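Pindis Household Packaging Records

Pindis is a table of household packaging items logged at the Brostel and Plulville drop-off sites. It was put together to compare how residents sort plastic, card, glass and metal under two different sets of bin labels. Maintained by Osian Gape.

Contents

items.csv holds 3641 rows, one per item.
sites.csv holds opening hours and label set for each site.
codes.txt lists the 39 material codes used in items.csv.

Columns in items.csv

item_id: integer, unique, not sequential. Gaps are withdrawn rows.
site: BRO or PLU.
label_set: A (text only) or B (text and color).
material: one of the codes in codes.txt.
mass_g: mass in grams, weighed with lid if a lid was attached.
deformed: 0 or 1. Set to 1 when the item no longer holds its original shape.
bin_chosen: bin in which the item was found.
bin_correct: bin given by the Bucur sorting table, version 2.

Missing values are empty strings. Do not read them as zero. The file is UTF-8 with Unix line endings and a header row.

Known problems

The Plulville scale was replaced in September. Masses above 300 g logged before the change are rounded to the nearest 10 g. The deformed column was added late and is empty for item_id below 3000. Code P7 (mixed plastic film) was applied differently at the two sites and should be merged with P6 before any comparison between them.

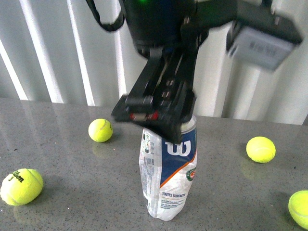

White plastic container, crumpled, upright on a speckled countertop.

Loading

Any CSV reader will do. Read item_id as integer and material as string; some codes start with a zero and lose it otherwise.

Changes

1.2: merged duplicate rows from Brostel, corrected label_set for the evening shift.
1.1: added deformed.
1.0: first release.

Corrections go to Osian Gape with the item_id and the column name.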